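Soft Stuff: What We Learned About Cushions and Seats
Interior Basics project report, second term

So my half of this project was comfort, and I'll admit I picked it because it sounded easy. Tudur Mathias took lighting and Eirlys Gronow got storage (sorry, Eirlys). I had a budget of 38 dollars and one big question - what makes people want to sit somewhere for longer than two minutes?

I started by asking everyone in our hall at Ciltbridge what they'd change about their room. Most people said the chair! I was expecting the bed, so that sent me back to my plan pretty fast.

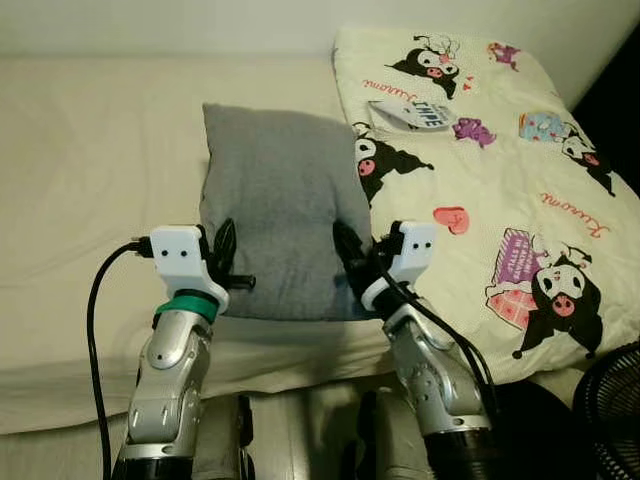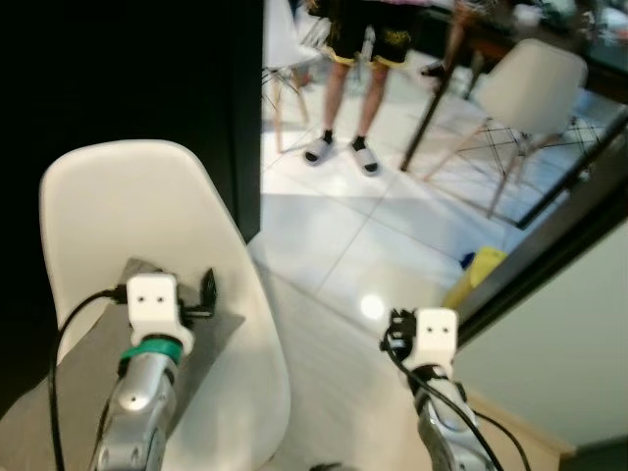
My own idea was to treat the bed and the chair as one set, so that both get something gray and neither one looks like an afterthought. Gray is forgiving and it goes with nearly anything. The small cushion can sit right beside printed bedding without fighting the pattern, and the flat gray sheet does the same job on a plain white chair. I like a thin layer for a molded seat, because a fat pillow on a curved shell just tips you forward. Delyth Craddock, who graded our first draft, thought I should try a brighter color too, and I did sketch one in mustard - I still prefer the gray.

If I had another month I'd look at ties or grip dots for the underside of the seat layer. Shona Rutherford has offered to teach me to sew piping, so a proper edge on the cushion is next on my list.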